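Speaker notes: planning the equipment budget for the Kivska test kitchen
Capital planning session, 2nd October

Opening. Thank the finance group for the slot. State at the outset that a decision on the second arm is wanted today, and that the figures are in the printed pack.

Slide 1: What was approved. The May plan allowed for one robot arm from Brodex, one set of grippers and a fixed camera at each bench. Installation was left out of that plan and had to be met from the maintenance line. This should not happen again. Installation is now a line of its own.

Slide 2: The quotations. Brodex and Garg have both quoted for the second arm. Garg is cheaper to buy and dearer to service. Read out the service terms in full, as they were misread at the last session. Delivery is 8 weeks from Brodex. Garg has not confirmed a date in writing.

Slide 3: The small items. Pause here. Members tend to pass over this page. Breakfast machines, pans, plates and bowls are bought from the general household budget at present, and the sum for the year came to 165 separate orders. The proposal is to place 4 bulk orders instead, through Ido. Household goods should be ordinary shop models, the same as those found in homes, and spares of each model should be held before it goes out of production.

Slide 4: Consumables. Bread, fruit and cleaning materials. Bread is used both plain and toasted, and the order must follow the trial timetable. Finance has asked whether imitation food would serve. For early set-up work it may. For handling trials the team wishes to keep real bread, whose weight and surface change with toasting.

Slide 5: Floor space. A second bench needs its own power supply and clear access on two sides. The estates office has offered 97 square metres on the ground floor. Glossy table tops are under review, as reflections add to the work of setting up the cameras. Ask for the cost of matt tops to be included.

If asked about leasing: the terms were examined and the saving in the first year is lost by the third.

Close by asking for approval of slides 2 and 3 together. Leave the last slide, of the breakfast bench, on the screen during questions.
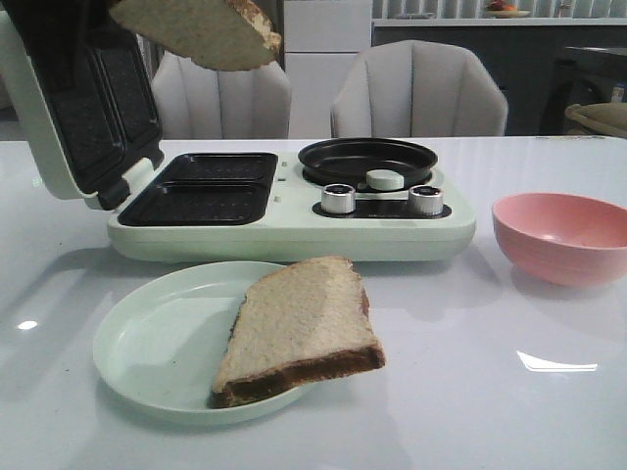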